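### 4.2 What people call a colour when they are in a hurry

The naming task was meant to be the dull part of the study. Participants at the Burholm site were shown printed samples one at a time and asked to say, out loud and without fuss, what colour they saw. We had set aside nine minutes a head for this. The first participant spent four of them on a single sample, which she settled on calling "bathroom", and we revised the timetable that evening.

Of the 323 participants who finished the session, most used a small set of everyday words for the plain samples and then abandoned it the moment a pattern appeared. A flat pink was "pink". The same ink, set in a swirl next to lilac and cream, became "salmon", "sweets", "a sort of gum" or, from one retired decorator, a word we have coded as *other*. The Lemma coding scheme (see Section 3) allows for 16 basic terms and treats everything else as a modified term or a refusal. It was built for paint charts, and it shows.

Two points deserve attention. First, neighbours matter. When a sample was bordered by a thin dark line, participants were quicker to answer and more likely to agree with one another, in keeping with our earlier pilot in August. Without the line, they tended to name the edge between two colours as if it were a third, and then argue with us about whether it was there. Second, people are loyal to their first answer well past the point of usefulness. Having said "purple" once, a participant would go on saying it through a run of samples that became steadily bluer, with growing unease and no change of mind.

Marbled patterns were the hardest of all. They have no obvious figure and no obvious ground, and the bands change width as they go, so that asking "what colour is this?" invites the fair reply "which bit?" Large marbled surfaces of the kind in Figure 3 mix coral red, pink, lilac, periwinkle blue and cream, with yellow turning up now and then.

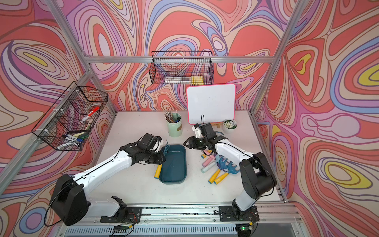
**Figure 3.** Marbled wall panels with bands outlined in thin brown lines.

The Jululance sample book, from which our own patterned set was drawn, gets round the problem by giving each design a name and declining to say what colour it is. We have some sympathy. Our compromise was to ask for the colour that "takes up the most room", a phrase that tested well and was then understood in at least two ways. Some participants judged by area. Others judged by how much a colour bothered them, and for these the yellow won nearly every time, however little of it there was.

We have kept both readings in the analysis and marked them separately. Responses over 500 characters long were left out, with some regret, as they were the most interesting ones.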